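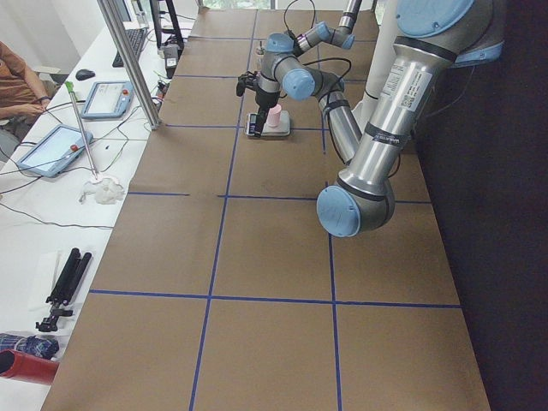 Brown kraft paper and blue tape on the work table.

Skalstead, the serviced apartment scheme by Fililar, is due to take its first residents in July. It has 300 units, of which 100 are held for stays of under a month. The rest are for sale on long leases.

Mixing the two is mostly a matter of lifts and metering, according to the project's technical lead. "Short-stay guests use more hot water and less cooking power," he says. "If you put them on the same riser as owners, the service charge becomes an argument." Each group therefore has its own riser, plant room and billing.
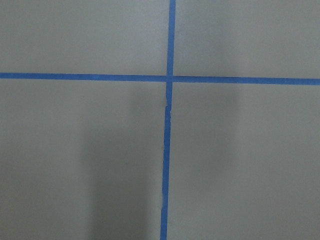
Two strips of blue tape crossing on a matte gray surface.

Riaan Rampersad, the technical lead, joined from Pacheco, where he worked on office conversions. The smallest unit at Skalstead is a studio with a folding bed and a two-ring hob. He would have liked a deeper wardrobe. "We lost 50 millimetres to the acoustic lining - I would make the same choice again."

Door entry is by Jokix, with a keypad as backup. Codes for short stays expire at 11 am on the day of departure. Owners keep a metal key as well, which the sales team asked for.

Parking is limited to the lower deck and is leased separately. Asked whether a second block will follow, Rampersad says the drainage has been sized for one. "The pipe is in the ground. Planning is a different department."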